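Rules for simulated kitchen work, revision 4

The Millora rule set has a new revision. Most of the text is unchanged from last March. The sections on empty grippers, view pairing and rest poses were rewritten, and one rule was withdrawn. What follows is my reading of it after using the draft on the Odava kitchen, with the parts I would still change.

Scope first. The rules cover simulated episodes with a two-armed robot in a furnished interior. They say nothing on real hardware, which has its own document and its own signatures.
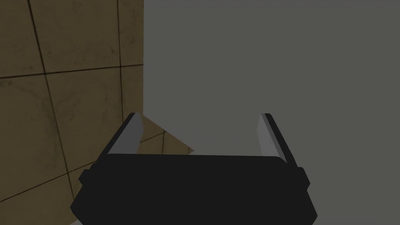
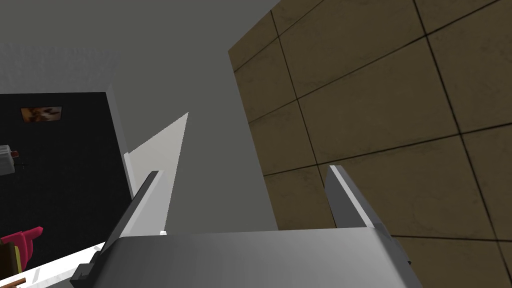
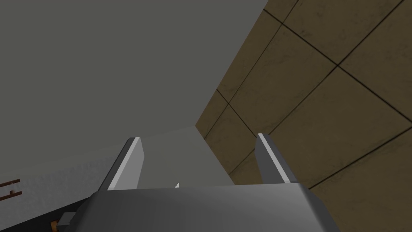 The three gripper views have open, empty jaws. Both arms are in the next one, with the kitchen island.

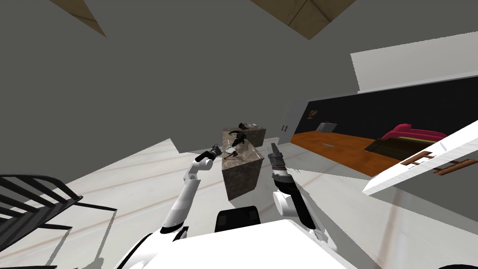

Valentin Haslinger objects to the empty gripper rule, and his objection is worth stating before the rule itself. His point is that a simulator already knows whether something is held. The contact state is in the log, per step, with no noise on it. Asking a reviewer to confirm an open gripper from the image duplicates a value that can't be wrong, and costs review time that could go to checking the task label. He would strike section 3 entirely and replace it with one line requiring the contact log to be complete.

I agree with half of it. The contact log is reliable about contact. It is silent on what the image shows, and the image is what the downstream user gets. We had a batch in which the log and the rendered views were offset by a few steps after a change to the writer process. Every value in the log was correct and every value in the log was attached to the wrong picture. The reviewers who looked at the images found it. The script that compared the log with itself did not.

So section 3 stays, in a shorter form.

Section 3, empty gripper

3.1. An episode step may be labeled "empty" only if the space between the fingers is visible in at least one gripper view and contains no object.

3.2. Surfaces seen behind the open fingers do not count as contents. A wall, a floor or a countertop edge seen through the gap is background.

3.3. If the contact log and the view disagree, the step is marked "unresolved" and the whole episode goes back. The reviewer does not choose between them.

3.2 looks too obvious to need writing down. It was added after a reviewer flagged a run of steps in which a small, light piece of scene geometry lined up with the finger gap and read as a held object. It was a fair call on a single view. With the second view available the question took seconds, which brings me to pairing.

Section 4, view pairing

4.1. A gripper view is never reviewed alone. It is shown next to a body view from the same step.

4.2. If no body view exists for the step, the step can be used for rendering checks and for nothing else.

4.3. The left and right grippers carry their side in the stream name. "Gripper A" and "gripper B" are not accepted.

The reason for 4.1 is plain to anyone who has tried to work out an arm's position from a close view. A gripper that points into a corner gives you some flat wall, some tiles and the fingers. You can say the jaws are open. You can't say where in the room the arm is, whether it is folded back or extended, or how near the other arm is. A tile grid helps a little with orientation if you know the scene. A plain gray wall helps not at all. Reviewers who know the Odava kitchen well will guess correctly most of the time, and they are the ones I worry about, as their guesses go in without a note.

4.3 caused more argument than it deserved. Kratochvíl delivered assets and stream configs under its own naming scheme, which counts from the base outward and doesn't use sides. Their scheme is consistent. It also means that a reader has to keep the robot's kinematic tree in mind to know which hand is meant. We now rename at import. The original name is kept in the header, in a field of its own, so a bug report can quote either.

Section 5, rest pose and start pose

Earlier revisions used the two terms interchangeably. They are now separate. The rest pose is a fixed joint configuration, stored with the robot model. The start pose is whatever the arms are doing at step zero of the episode. An episode may start from rest, but it has to say so.

5.1. The start pose is stored in full, for both arms and the torso, even if only one arm moves.

5.2. No link may intersect scene geometry at step zero. The check is run on the collision meshes and again on the visual meshes.

5.3. A tilted body view is acceptable if the camera transform is in the header. It is not corrected by rotating the image.

The second check in 5.2 is the useful one. Collision meshes are simplified, and an arm can clear a simplified cabinet while its visual mesh sits inside a drawer handle. Physics is happy and the picture is wrong. Running the check on visual meshes is slow, and for a large room it used to be skipped. In the new revision it can't be skipped, but it only has to be done at step zero and at the last step.

On 5.3: people keep leveling images. A view in which the walls lean is uncomfortable to look at for a whole shift, I accept that. Rotate it in the viewer. The stored file keeps the camera's own orientation, or the transform in the header describes a picture that no longer exists.

Section 6, length and rate

The step limit is 2000 at 20 steps per second. The limit was chosen for storage, and the rule text now admits this. If a task needs more, it is split at a point where both grippers are empty under 3.1. Splitting during a hold is not allowed, as the second half would begin with an object in the hand and no record of how it was picked up.

Episodes that hit the limit are kept. They get the outcome "limit" and are not counted as failures. I would like a further rule here that tells the reader whether the arms were still moving when the limit was reached. At present you have to open the joint stream to find out. I have put in a request.

Section 7, header

The header has 21 required fields. I will not list them. The ones that get left blank in practice are the scene revision, the light preset and the random seed for surface textures. The seed matters more than it sounds. Mottled tiles are generated, and if the seed is missing the same kitchen comes back with its smudges in different places, which breaks any comparison done by image difference. We lost a week of regression results to that and had to repeat them.

"Unknown" is a permitted value in every field except scene revision and robot model. Blank is not permitted in any field. The import script now refuses the file, with the name of the field in the message. It used to say "invalid header" and leave you to it.

Section 8, objects at the margin of a view

8.1. A partly visible object is labeled only if its identity can be confirmed from the scene file.

8.2. A reviewer without access to the scene file writes "partial, unidentified" and moves on.

This section replaces a long paragraph of advice on how to estimate what a partial object is from color and outline. The advice was well written and produced bad labels. The same sliver of brown geometry came back from different reviewers as chair, rack and shelf. None of them was careless. The question had been put in a form that demanded an answer.

Withdrawn

Old rule 9 required the gripper to be rendered with material textures. It is gone. Grastar had asked for it so that their finger geometry would be recognizable in published material, and it was written into the rules at a point when we had no better place for it. Untextured gray is fine for review. Finger edges are easier to read against a dark panel without reflections, and a plain dark body is also acceptable as long as the finger gap can be judged. If somebody wants textured renders, the episode can be re-rendered from the state log, provided the header is complete.

How I ran it

For anyone adopting the draft, the order of work that caused the least repetition for me was as follows.

Run the header check first, on the whole batch, and fix everything before opening a single view. A missing camera transform makes the later steps pointless.

Then run the mesh intersection checks under 5.2. Leave them overnight.

Then compare the contact log with the views. I take the first step, the last step and each step at which the contact state changes. Sampling at a fixed interval misses short contacts.

Then do the view review, paired, with the reviewer's name on each decision. If a decision is changed, the old one stays in the file with the reason next to it.

Do the labeling of partial objects last. It is the dullest part and people rush it, so I give it to someone who hasn't been reviewing that batch.

Open points

The rules still don't define "visible" in 3.1. In one of my episodes the gap was visible in principle but fell in deep shadow, and two reviewers disagreed. I suggested a minimum brightness. Valentin suggested fixing the light preset for all reviews, which would be simpler, but it rules out the dim presets that some users specifically want. Neither proposal is in the text.

The split rule in section 6 doesn't say what to do if one gripper is empty and the other is resting on a surface. I have been treating a resting gripper as a contact and moving the split. Others may be reading it differently, and if so the split points in our batches don't match.

Comments on the draft go through the Millora tracker. Please quote the section number and the old text, and put one point in each ticket.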